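Last updated: October 31, 2019

Bench notebook - contactless wristband trial

Back on the wristbands this morning. The new inlays from Bradell turned up in a padded envelope with no paperwork, so I've labelled them myself and put them in the drawer with the old ones (blue tape = new, please don't mix them!). Same chip as before as far as I can tell, but the antenna loop is a bit wider, and I had high hopes for that.

First job was the reader on the Irnari terminal. It kept picking up the band and then dropping it halfway through the payment, which gives you a cheerful beep and then a sulky one. I ran the old band first to get a baseline, 20 taps, flat against the reader, and had 5 failures. Then the new one, same number of taps, and only 2 failures. Much better, though both came when I tilted my wrist, and people do tilt their wrists.

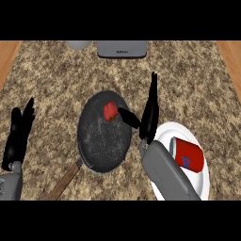
Does the band still pay if the phone it was set up with is switched off?

The phone only matters when the card is being added. After that the token lives on the chip in the band, so a tap goes through with the phone off, at home or at the bottom of a canal. I tried it with mine off all through lunch and the terminal didn't care.

Setting up is still the ugly bit. The Limsakul app asks for the card number, thinks for ages, and then wants the band held to the back of the phone without saying where. I found the spot by sliding it up and down like an idiot - just below the camera on mine, lower on the test handset. We need a little drawing on that screen.
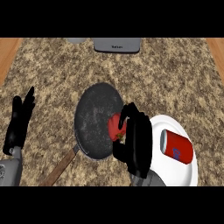 The other thing I want changed there is the error text. When the token request times out you get "Error 2308" and a button marked OK, and it isn't OK at all, as the half-made token stays on the server and the second try is refused. I had to clear it by hand from the test console before the band would take a card again. I've written it up for the Virnenik side, with the log pasted in.

Still to do: taps with a wet strap, taps through a coat sleeve, and removing a card while the band is out of range. The spare reader is on charge under my desk if anyone wants it.

Recent entries
Strap glue, second go
Reader firmware notes
Why the test card got blocked
Antenna loops compared
Refunds to a replaced band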